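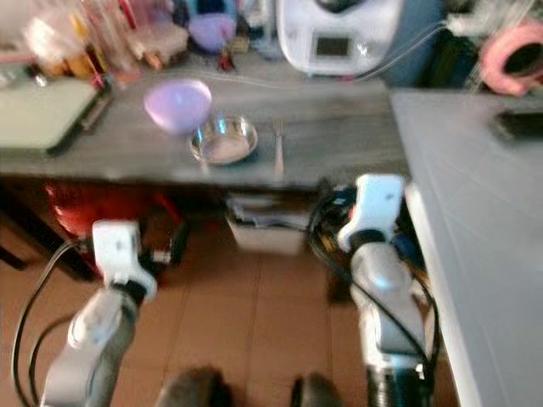 Kirstin Matheson wrote in to say I had the order all wrong last time, you book the ferry first and the cabin second, and anyone who does it the other way round deserves the night they get on the wharf at Cavholm. Fair enough. She's right. So I've redone the whole thing, ferry first.

How to do two nights on Bunel Island without a car

Quick version for people already packing: foot passenger ticket, cabin, shuttle, groceries, in that order. Long version follows. Typing this between loads of washing so excuse the mess.

Step 1. Ferry

Foot passenger tickets go on sale at the start of the month for the whole of the next month. So November sailings open in October. The car deck sells out first and everybody panics and assumes the boat is full. It isn't. Foot passengers are a separate lot of tickets, scroll down past the cars.

Pick the 10 am boat over if you can get it. There's a later one mid-afternoon but then you're checking in near dark for half the year and the track to the cabins has no lights. Coming home, take whichever you like. I like the late one, gets you nearly a full extra day.

Print the ticket or screenshot it. Phone signal at the Cavholm wharf is rubbish, one bar if you stand by the bait shop.

Bikes go free. Kayaks don't. Dogs are fine on the outside deck, on a lead, and inside only if it's blowing hard and the crew say so. Ask nicely.

Step 2. Cabin

Three ways to do it.

Hrynyshyn Cabins. The ones up behind the jetty. Older, warm, good beds. You ring them, there's no website worth looking at. Larysa Nazarenko usually picks up the phone and she will tell you straight which cabin is noisy. Two-night minimum. 300 for the two nights when I booked, linen included, which on this island is not a given.

Fameo. The booking app. More choice, including the places on the south side. Check the map before you pay!! "Short walk to the ferry" on a listing can mean a good hour uphill with bags. Also check the cleaning fee, it only turns up on the last screen. I had one go from cheap to not cheap in a single tap.

The campground. Not covering it here, seperate page coming.

Whatever you book, ask these before you hand over money:

Is linen included, and towels?
Is there firewood or do you buy it?
What time can you drop bags?
Is there a full stove or just the two burners?
Can you drink the tap water? (Tank water mostly. Some places say boil it.)
What's the cancellation deal if the ferry doesn't run?

That last one matters. The boat gets cancelled for wind a few times each winter. Hrynyshyn moved my dates without any fuss. On the app it depends on the owner, so get it in a message, in writing, before you pay.

Step 3. Getting from the jetty to your bed

The shuttle meets the morning boat. It does not always meet the afternoon one. You have to book a seat the night before by text, number is on the noticeboard at the wharf and on your ferry confirmation. Cash on board. No card machine last I heard.

If you're staying at the north end you can just walk it. Flat gravel, wheels on a suitcase won't love it. Backpack is better. Cabin numbers go in a silly order, the low ones are at the far end, so don't give up halfway and knock on a stranger's door like I did.

South side, get the shuttle. Really.

Step 4. Food

Do your main shop on the mainland. The island store is good for milk, bread, ice, eggs and bait, and the prices are island prices. Shuts at 5. Shuts for lunch as well, some days, no pattern I've been able to work out.

What I take for two people, two nights:

Pasta and a jar of sauce for night one, when you're tired
Sausages or something else for the barbecue, frozen, so they keep the rest cold
A loaf, butter, cheese
Eggs if you trust yourself carrying them
Coffee. Real coffee. Plus whatever you make it in
Oil, salt, pepper in little jars
Apples, a cucumber, one lemon
Chocolate, more than you think

Freeze a couple of water bottles and use those instead of ice packs, then drink them on the way home. One soft cooler bag, carried on. Don't put it in the luggage cage on the boat, it goes under everybody's gear and you'll be eating flat bread.

Cabins have plates, cutlery and a pot or two but the knives are always blunt. I take one decent knife wrapped in a tea towel. Matches too.

There is one place to eat out, next to the jetty. Fish and chips, burgers, a curry one night of the week. Check it's open before you count on it. Outside summer it's weekends and then only if there's enough people on the island.

Step 5. Packing

Rain jacket, even in January. Warm layer for the boat. Torch or head lamp for each person, I mean it about the track. Shoes that can get muddy and something dry for inside. Bathers. A book in case it pours.

Leave the hair dryer. The power at the older cabins trips if you look at it sideways.

Small bags beat one big bag. You'll lift everything at least four times. Wharf, boat, jetty, shuttle.

Step 6. What to do once you're there

Not much, that's the point. But if you want a plan:

First afternoon, drop bags, walk to the point and back. Easy, a bit of boardwalk, good spot for a thermos.

Full day, do the lighthouse track. It's signposted from behind the store. There's 463 steps on the last bit according to the sign at the bottom, and no I did not check. Take water, there's none up there. The view goes right back to Cavholm on a clear day. Go early, the top gets windy after lunch.

Last morning, swim or sleep in, clean the cabin, get down to the jetty with time to spare. You can leave bags in the shed by the jetty, unlocked, never had a problem.

What it costs

Cabin was 300 as I said. Ferry came to 80 return for the both of us, on foot. Shuttle and groceries on top of that, depends what you eat. Still a good bit less than taking the car over, and you don't sit in the queue.

Things people ask

Can you do it with kids? Yes. Ask for a cabin away from the jetty end, there's no fence.

Is one night enough? You can't, at most places. And no, wouldn't bother.

Can you get there from the city by public transport? Yes but it's fiddly. Train then the coach to Cavholm, the coach drops you up at the main street and it's a ten minute walk down to the wharf. The early coach makes the morning boat. The next one doesnt. If you miss it, there's a bakery and a long wait.

Inna Yatsenko asked about wheelchairs on the boat. There's a ramp at both ends but it gets steep at low tide, so ring the ferry office and they'll tell you which sailing is best for your day. The cabins I know all have a step or two at the door. Haven't found one without. If anyone has, put it in the comments and I'll add it.

Myroslav Hladun says the shuttle now runs a second loop in the school holidays. Haven't confirmed that, so text them first.

Will add the ferry office hours when I find the bit of paper they're on.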